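Handout 6: Comparing Grippers and Wrist Cameras on Soft Materials
Last updated: 3/15/23
Prepared by Mabli Gittins, with the lab sheets of Elis Gwynne

This handout goes together with the second lab on end effectors. Please read it before you come, and bring your comparison table from Handout 5, because we will add two new columns to it.

1. Why cloth

In October we compared the grippers on hard parts: blocks, a bottle cap, a short tube. The results were very close, and many of you wrote in the report that the gripper does not matter so much. With hard parts this is a fair opinion. With cloth it changes, for the reason that cloth has no fixed shape. The same shirt can lie in a thousand ways, and the place where you would like to hold it is often under another fold.

So the task in this lab is simple to say. Two pieces of cloth lie on the table, and the arms must take one of them and separate it from the other. We do not fold anything yet. Folding comes in Handout 8.

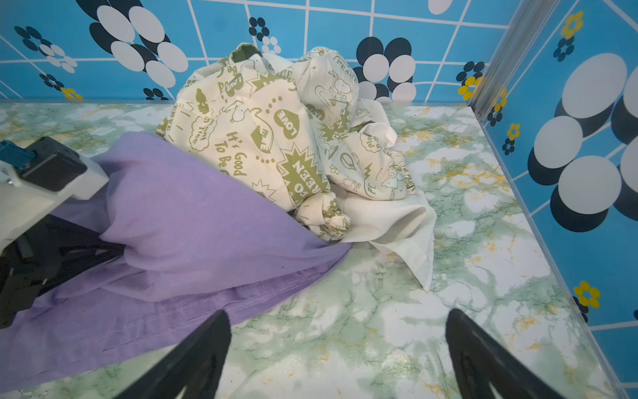
Please choose two cloths which differ clearly in colour and also in print. If both are plain and light, you will spend your time asking which edge belongs to which cloth, and your notes will be about your eyes and not about the gripper. A strong pattern on the walls and the table is permitted. It makes the camera work a little harder, and this is useful for us to know.

2. What we compare

We have two sets of fingers. The Kuven fingers are stiff and flat inside. The Herura fingers have an open frame and they bend a little when they close. Both fit on the same wrist, with the same screws, so you can change them without a new calibration of the arm. You must still do the zero of the gripper after each change. Last year Prys Rees forgot this one time and lost a whole afternoon of results, and he asked me to write it here.

For each set of fingers you make 30 attempts. Write down for each attempt:

- the kind of grasp (a pinch on one fold, a pinch on an edge, or a grasp on many layers)
- if the cloth came free at the first closing
- if the second cloth moved also
- which camera view you used to decide the grasp point

The last point is the one that students leave empty. Please don't leave it empty.
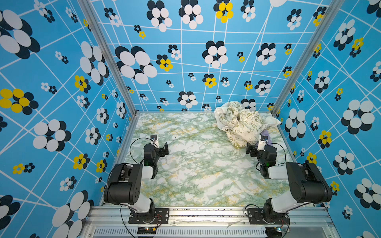 3. Fixed view and wrist view

The fixed camera shows where both arms are, and it is the best view for avoiding a collision. Its weakness is depth near the cloth. From above, a fold that stands 47 mm high and a fold that lies flat can look almost the same, and the operator closes the fingers in the air.

The wrist camera is strong exactly there. You see the fingertips and the fold together, and you can correct a small error before the closing. But when the cloth is between the fingers, it may hide a large part of the view, and then the operator is blind for what happens behind it. For this reason we always look at the wrist view of the other arm too. It is a small habit, but in the test by Eleri Craddock it saved more attempts than the change of fingers did.

A note about light. If one fold is much brighter than the others, the automatic exposure will make the rest dark. Lock the exposure on both wrist cameras at the start of the session and keep it the same for all attempts. If you change it in the middle, begin the series again.

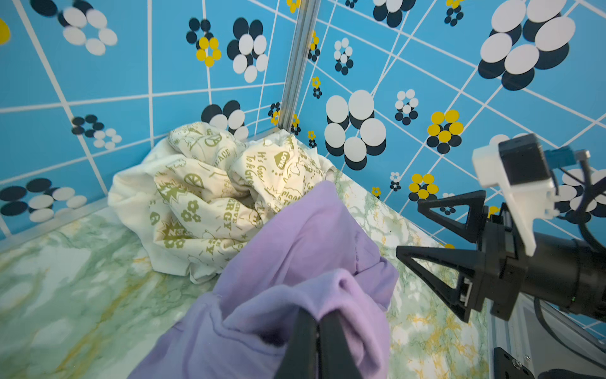 4. Closing force

The controller takes a force value from 0 to 1,000, without a unit. Do not write newtons in your report, we have not measured them. Begin with a low value and go up in equal steps until the cloth stays in the fingers during a slow lift. For thin cotton, the stiff fingers needed a higher value in our tests than the bending ones. For thick cloth we found no clear difference, and I would be glad if some group can find one.

Too much force has its own problem. The fingers press through the upper layer and take the lower cloth as well, and afterwards it is hard to say if the grasp point was wrong or the force. If this happens, write "two layers" in the table and go to the next attempt. Do not repair it by hand and continue.

5. Controllers

You may use the Trevor controller or the Skultico one. Trevor has the smoother motion at low speed. Skultico reacts faster, but when both arms work close together it needs more care. Use the same controller for both sets of fingers, otherwise the comparison has no value. 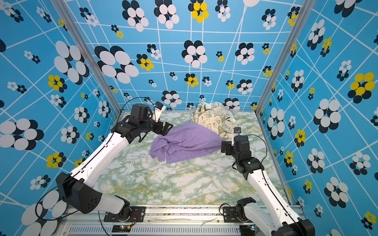
Can we use both arms for one grasp?

In the second half of the lab you can, when the single-arm attempts are complete. One arm holds the lower cloth still and the other one pulls. Count these attempts in a separate table, because the success is usually higher and it would hide the difference between the fingers.

6. To hand in

One table for each set of fingers, one page of text, and your force values. Efa Mathias collects the reports at the lab door or by the course page. Late reports are accepted for 72 hours after the deadline, with a lower mark.

Shares: 12
Comments: 3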